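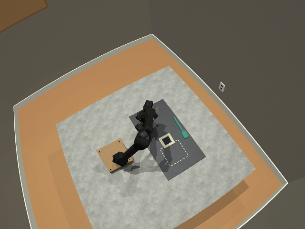
Simulated arm on a tan base board, beside a slate-gray mat.

Barbier
Tiling surface textures for renderers and page backgrounds

Barbier is a set of 142 seamless surface textures with a small command-line tool for resizing and repacking them. The set covers stone, plaster, concrete, unfinished wood and woven cloth. Files are stored as 16-bit PNG, with a plain text index in the top folder.

Status
Release 3, December 2020. The index format changed in this release. Older scripts that read the index by column position need to be updated to read by column name.

Contents
textures/ – color maps, one folder per material group
height/ – height maps, same file names as the color maps
index.txt – tab-separated list of names, groups and tile sizes
tools/ – the repack tool and its tests

Every color map has a matching height map except for 40 of the cloth textures, where the weave was too fine to give usable height data. These are flagged "flat" in the index. The repack tool skips the height step for flagged entries and prints a notice.

Sources
The stone and concrete groups were scanned from sample slabs held at the Brirkum yard. Wood and plaster were shot under cross-polarized light and corrected against a gray card. Cloth was scanned on a flatbed. No texture was taken from another library.

Installation
Unpack the archive and run the setup script in tools/. The only outside dependency is Joltetti, used for color conversion. Version 2 or later is required; earlier versions clip dark values when reading 16-bit files.

Usage
repack --group stone --size 1024 --out build/

Sizes must be powers of two. If no group is given, the whole set is processed. Existing files in the output folder are overwritten without a prompt.

Known issues
Two plaster textures show a faint seam when tiled at sizes below 256. The tool does not preserve embedded color profiles – convert to sRGB first if this matters for your pipeline. File names with spaces fail on the Hostside mirror and have been replaced with underscores there, so checksums of index.txt differ between the mirror and the main archive.

License
Textures may be used and changed in any work, with credit to Barbier. The tool is under the MIT license. Resale of the unmodified set is not permitted.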